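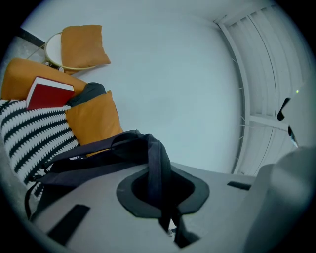 Dark strap, small green light.

Friday

Ten to six and the 847 already at the stop with its doors open. Nobuhle ran. Dog under one arm, bag banging on her hip, one shoe not properly on. The driver saw her. She'd swear to that. Doors shut anyway.

"Pig," she said, to the back of it. Uvus barked once, late, like he was agreeing.

Next one at twenty-five past. Vet in Fledton shut at half six. Couldn't be done. She stood there and did the sum again and it still couldn't be done.

Rain starting. February rain, the thin sort that gets down your neck. She put Uvus inside her coat and he stuck his head out of the top and breathed on her chin. Awful breath. Liver and pennies. He'd eaten half a sock on Wednesday night, Bheki's, a football one, and since then nothing had come out of either end and he'd stopped wanting his tea.

She rang Bheki. Nothing. Rang Ayanda.

"I'm in the bath."

"Get out of the bath."

"Is it the dog?"

"It's the dog. I need the car."

"Gerrit's got the car. He's took it to Bestdale, he's looking at that shed." Water sloshing. "How much is the vet, Nobs? Because last time it was six hundred."

"Last time was 300."

"It was 600 with the tablets."

It was, too. She'd forgotten the tablets. She had 300 and a bit till the end of the month and the bit was for the gas. The woman on the phone had said, very kindly, that if it came to an operation they'd be looking at 1800. Looking at it. As if you could just look at it and then go home.

"I'll ring Gerrit," Ayanda said. "Stay where you are."

Where else would she go.

Four minutes. Five. A boy on a bike, no lights. The chip shop put its sign on across the road and Uvus lifted his nose and then put it down again, and that was the worst of it, that was worse than the breath. This was a dog who had once eaten a whole birthday candle, lit. Well, just blown out.

She thought about her mum's ring. She'd been not thinking about it since Wednesday. Old Mr Pretorius had offered her money for it twice, Vusumuzi Pretorius from the clock shop, leaning over the counter with the thing screwed in his eye, and both times she'd said no and he'd said good, dont. Funny way to run a shop. But he'd be there till seven. And it was only round the corner from the vet.

"You're a very expensive sock," she told the dog.

Headlights. Too fast, wrong side, then up on the kerb. Gerrit with the window down and a length of guttering sticking out past the passenger seat.

"Get in the back. Mind the felt."

She got in the back. Minded the felt. Smelled like creosote and old chips in there, and the seatbelt wouldn't pull so she just held on.

"Did you get the shed?"

"Rotten. Got the guttering though." He took the roundabout like it had insulted him. "He going to be sick in here?"

"He can't be sick. That's the whole problem."

Gone quarter past six. Red light by the Nkosi garage. Gerrit drummed on the wheel. Nobody coming either way, and it stayed red, and stayed red. She had her thumb on the ring, turning it round and round. It had never fit right. Her mum had bigger hands.

"Ayanda says it might be a lot," said Gerrit.

"Might be."

"We've got the shed money now. Seeing as there's no shed."

She couldn't answer that so she looked out of the window. Green. He went.

And on the hill down into Fledton, by the church, Uvus went stiff all over. She felt it through the coat. A sort of heave, starting from about the tail. Then another one.

"Gerrit."

"What."

"Gerrit, pull over."

"We've got eight minutes, I'm not pulling—"

Then the noise. A terrible noise, like a plunger. And in her lap, warm, whole, blue and white hoops, the bottom half of Bheki's sock.

Gerrit pulled over.

They sat there with the wipers going. Uvus looked at the sock. Looked at her. Leaned forward, quite casual, with his mouth open.

"Don't you dare," said Nobuhle, and grabbed it, and her phone started ringing somewhere under the felt.

"That'll be the vet," Gerrit said. "Wanting to know if we're coming."

"We're coming," she said. "Drive. He can still look at him."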